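Farnport Support > Perception > Marker Tracking > Closed tickets

Gripper pose jumps sideways when the fixed marker is "clearly visible"

Status: resolved, pending complaints
Component: Tudora tracker, Leckie calibration tool

Reported problem

Tracked pose of the hand-held gripper is fine for most of a recording, then hops to one side and hops back. The hop lasts 4 frames or so in the log viewer and is always to the same side. The trajectory filter downstream treats it as a real motion and faithfully plans for it. Replay on the arm looks like a flinch.

First response

Asked for the calibration file. Received the calibration file. It was the default one that ships with Leckie, comments included. Asked for the real calibration file. Received it after lunch.

With the real file loaded the hop got smaller and more frequent, a trade that did not please the reporter.

Tried next

1. Raised the detector's minimum marker size. No change.
2. Turned off corner refinement. Much worse. Turned it back on.
3. Swapped the marker dictionary, on the theory that a bad ID was being matched. IDs were correct in every frame. Theory withdrawn.
4. Locked exposure. Helped with brightness flicker, did nothing for the hop.

At this point we asked for raw fisheye frames instead of the undistorted ones, which we should have done at step 1. 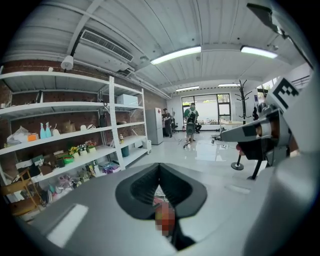
Raw frame, before undistortion. Marker on the right-hand arm, tilted toward upper left.

The marker is sharp enough to the eye and the detector agrees. What the detector doesn't know is how tilted the thing is. A flat square seen at an angle gives two candidate poses that fit the corners nearly as well as each other, and Tudora was picking whichever had the lower error, frame by frame, with no memory of what it picked last time. Add a little corner noise and it changes its mind.

Wide lens distortion makes the two errors closer still if the fit is poor away from the center. Leckie had been given 30 calibration shots with the board held politely in the middle of the view.

Fix

- Recalibrate with the board pushed out to the sides and corners, tilted.
- In the Tudora config, set keep_both_poses to true and prefer_previous to true.
- Cap the jump filter at 8 mm between frames. It was set to 1,000, a value that I would describe as off.

Reporter reran the same recording with the new settings. No hops. The planner has stopped flinching.

Left open: the Umton exporter still writes only the chosen pose and drops the other one. Moved to its own ticket, where it will have company.

Last updated: June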